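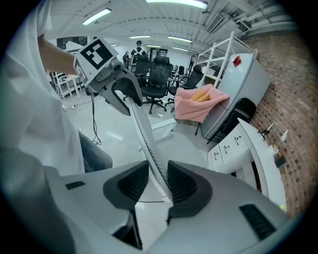 Kulap Sukprasert thought the price was a misprint. In her view 1198 pounds for a pair of hand-held grippers was what you used to pay for the cable and the carrying case, and she told the makers so in an email before she ordered a set. She has since ordered another.

The product is the Grimura, sold by a small firm called Dinmont from a unit on the edge of Steltlow. It is a kit for people who want to teach a robot arm a job by doing the job themselves. You hold a gripper in each hand, work the jaws with your fingers, and a camera on the tool records what happens. The recordings are then used to train the arm. No arm is needed while you are recording, and that is where most of the saving comes from.

For the money you get two grippers, two sets of soft finger pads, a sheet of printed markers with the cubes to stick them on, and the recording software. The cameras are included. The computer is not, and the software is fussy about which ones it will run on. We used a two-year-old desktop and had no trouble, but a laptop that met the stated requirements dropped footage every few minutes.

Setting up took us most of a morning. The markers have to go on flat and the right way round, and the instructions cover this in one short paragraph and a drawing. After that comes calibration, in which you move each gripper slowly in front of the other until the software is satisfied. It gives a green bar when it is done. It gives nothing at all when it isn't, so you keep waving.

Once it is running, the kit is easy to live with. The jaws open and close smoothly, and the pads are soft enough to pick up a folded cloth without dragging it. Small hard things are less good. Screws and coins slid out from between the pads on most tries, and Dinmont sells a firmer set for this at extra cost. I would have liked them in the box.

Weight is the other complaint. Neither gripper feels heavy when you pick it up, but an hour of reaching and holding is tiring, mostly in the wrist. Ibrahim Igwe, Dinmont's head of design, accepts the point. "We took out what we could," he says. "The next thing to go would be the strength of the handle, and people drop these." A lighter handle is planned for December.

Lighting matters more than the leaflet suggests. In a room with plain overhead lights the tracking held up well. Near a window in late afternoon, with low sun on the bench, it lost the markers twice in ten minutes and the takes had to be thrown away.

The obvious rival is the Jeon, at 2000 pounds. It is better made, with a metal trigger and a proper calibration stand, and its software will tell you what has gone wrong. It is also bulkier, and spare pads take roughly 5 weeks to arrive. Ours from Dinmont came in the post after two days.

Support is by email only. Volker Kuhlmann answered all our questions, one of them at ten at night, and the replies were clear. Whether one person can keep that up as sales grow is a fair thing to ask before you buy a lot of these.

The Grimura is on sale now, direct from Dinmont, with a one-year guarantee that leaves out the finger pads.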